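Mug tree

A mug tree, also called a mug stand or cup tree, is a household rack for hanging drinking mugs by their handles. It normally has a flat base, one upright post and a number of short pegs set into the post at an upward angle. Mug trees are kept on kitchen counters, on open shelves and in office break rooms, usually close to the kettle or coffee maker. Wood is the most common material, followed by metal wire.

Design

The base may be round, square or rectangular. Its weight matters more than its shape, since a stand loaded on one side will tip if the base is too light. Pegs are most often glued into drilled holes and staggered up the post so that mugs on neighboring pegs do not knock together. Cheaper stands have screw-in pegs, which work loose over time and need to be turned tight again.

A mug hung by its handle tilts forward and down, which keeps dust out of the cup. Mugs with very small or closed handles, such as some espresso cups, will not fit over a standard peg. Heavy stoneware is generally hung on the lower pegs. 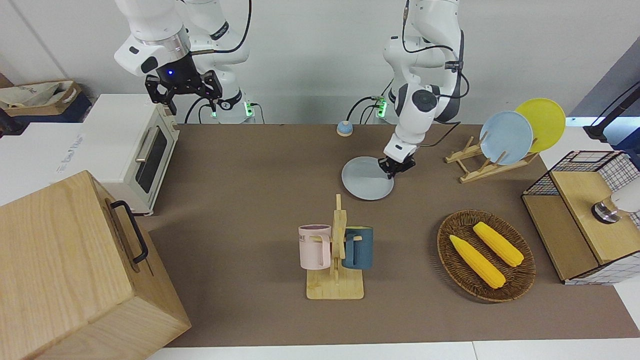

Stands sold for home use commonly have four or six pegs. A full stand takes up less counter space than the same mugs set side by side, although it needs more height, and a tall one may not fit under wall cabinets.

Placement

Mug trees share the counter with small appliances and storage pieces. The usual neighbors are a toaster or toaster oven, a bread box, a small drawer cabinet for tea bags and spoons, and a basket for fruit or vegetables. Light wood is popular for the storage pieces, often with black metal handles.
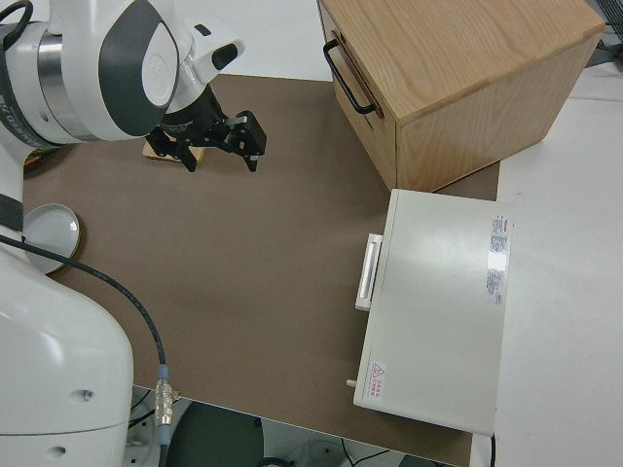 Light oak cabinet with a black handle on its drawer.

Clearance is needed around anything that heats up. Toaster oven makers print the required distances in the manual and usually place a warning label on the housing. A wooden stand should not be kept against the side of an oven or on top of it. Dry heat opens the joint between peg and post, and the finish can yellow.

The furniture writer Fulgencio Cuautle divided countertop storage into "hanging, lidded and open" kinds in his handbook Small Kitchens, and placed the mug tree in the first group with hook rails and banana hangers. Under his scheme a bread box is lidded storage and a wicker basket is open storage. He advised keeping one of each on a short counter and moving everything else to a shelf.
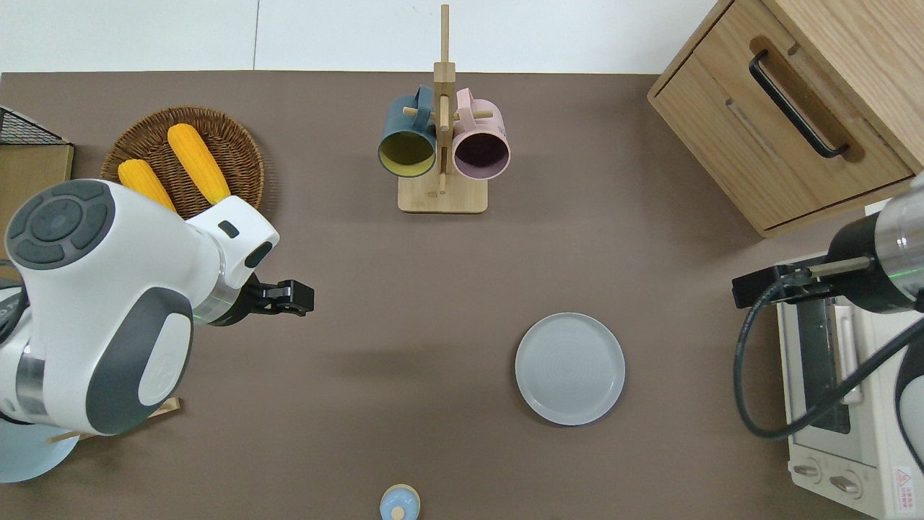 Woven baskets suit foods that keep at room temperature. Onions, garlic and potatoes do well in them for weeks. Corn on the cob is a poor keeper and is better put in a basket only for the day it will be cooked, as its sugar begins turning to starch after picking.

Manufacture

Beech, rubberwood and bamboo are widely used. The post is turned or planed to size, drilled, and fitted to the base with a screw from below. The workshop Somogyi began selling a rectangular-base stand under the name Flisto, with a first run of 689 pieces. Its rival Stirkoren offered a version with removable pegs, which packed flat for mailing. Both were later carried by the Pestulden housewares catalog, where the Flisto was listed at almost 140 pegs to the carton for replacement sets.

Care

Wooden stands are wiped with a damp cloth and dried right away. They are not put in the dishwasher. An unfinished stand can be rubbed with food-grade mineral oil when the surface looks dull, and left overnight before it is used again.
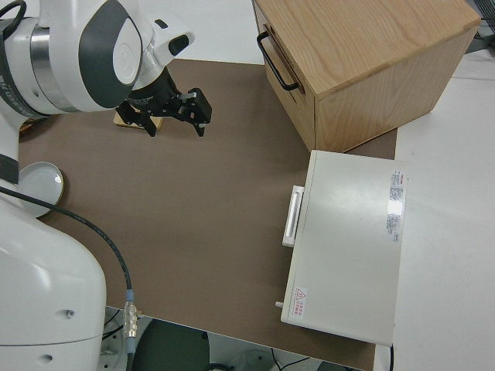 Mugs should be dried before hanging. Water running from a rim collects on the base and leaves rings, and over time it can raise the grain or cause the base to warp. A loose peg can be reset with wood glue after the old glue has been scraped from the hole.

See also

Bread box
Dish rack
Hook rail
Kitchen storage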